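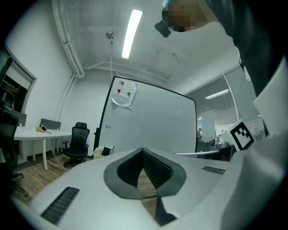 1/14 Roggensauerteig, Dreistufenführung, Auswertung der letzten Backreihe. Mehl: Type 1150 von der Mühle Brimholm. Ziel: 70/30-Mischbrot, freigeschoben, Teigausbeute 170. Wer nur das Rezept will: Posts 5 bis 9.

2/14 Ausgangslage: Die Brote der Juli-Reihe hatten durchweg einen Wasserstreifen über der Unterkruste. Krume sonst in Ordnung, Säure zu flach. Verdacht fiel zuerst auf den Ofen, lag dann aber bei der Versäuerung. Im Juli hatte ich 28 % des Roggenmehls versäuert, jetzt sind es 50 %.

3/14 Anstellgut: seit dem Umzug nach Wevinach im Einsatz, gefüttert 1:5:5, 26 °C, Reife bei Verdopplung. Steht zwischen den Backtagen bei 5 °C. Nach mehr als 7 Tagen Kühlschrank frische ich zweimal auf, sonst einmal.

4/14 Mengen gelten für einen Ansatz mit 2.574 g Teig, das sind drei Laibe zu je 858 g Teigeinlage. Wer weniger backt, rechnet linear herunter. Salz bitte mit Feinwaage.

5/14 Stufe 1, Anfrischsauer: 20 g Anstellgut, 50 g Roggenmehl, 75 g Wasser. 26 °C, 5 Stunden. Weicher Brei, deutlich Blasen, Geruch mild.

6/14 Stufe 2, Grundsauer: gesamte Stufe 1, dazu 180 g Roggenmehl, 110 g Wasser. 24 °C fallend auf 22 °C, 9 Stunden, also über Nacht. Fest geführt. Oberfläche mit Roggenmehl abstreuen, Risse zeigen die Reife an.

7/14 Stufe 3, Vollsauer: gesamte Stufe 2, dazu 305 g Roggenmehl, 350 g Wasser. 30 °C, 3 Stunden. Nicht länger stehen lassen, der Trieb fällt danach schnell ab.

8/14 Hauptteig: Vollsauer, 535 g Roggenmehl, 450 g Weizenmehl 1050, Salz 30 g, Rest Wasser mit 32 °C bis zur Teigmenge aus Post 4. Langsam mischen, 8 Minuten. Teigruhe 20 Minuten, abwiegen, rund wirken, mit Schluss nach unten in den Gärkorb.

9/14 Stückgare bei 30 °C, roughly nach Fingerprobe, bei mir ca. 60 Minuten. Anbacken 260 °C mit Schwaden, nach 3 Minuten Schwaden ablassen, nach 10 Minuten auf 200 °C zurück. Gesamtzeit 55 Minuten.

10/14 Korrektur zu 9: »roughly« stammt aus meinen englischen Notizen, bitte streichen. Die Fingerprobe gilt.

11/14 Ergebnis vom 29. Dezember 2023: Wasserstreifen weg bei allen drei Laiben. Porung feiner, Schnittfestigkeit nach 24 Stunden gut. Säure kräftiger, für meinen Geschmack an der oberen Grenze. Nächster Ansatz mit 45 % versäuertem Mehl.

12/14 Zum Thermometer, weil gefragt wurde: Hendska mit Einstichfühler, Ablesung nach 10 Sekunden. Kerntemperatur am Ende 97 °C. Bei 95 °C war die Krume im Juli noch klebrig, damals allerdings mit der alten Führung, also nur bedingt vergleichbar.

13/14 Yuzuki Noguchi hat denselben Ansatz mit Vollkornmehl gebacken und brauchte 81 g mehr Wasser im Hauptteig. Gare bei ihr 10 Minuten kürzer, Kruste dunkler, übrige Parameter gleich.

14/14 Offen: Altbrot als Quellstück, 5 % auf Mehl, geröstet. Dazu die Frage, ob Stufe 2 auch bei 20 °C und 11 Stunden trägt. Brotgewürz lasse ich bis dahin weiter weg.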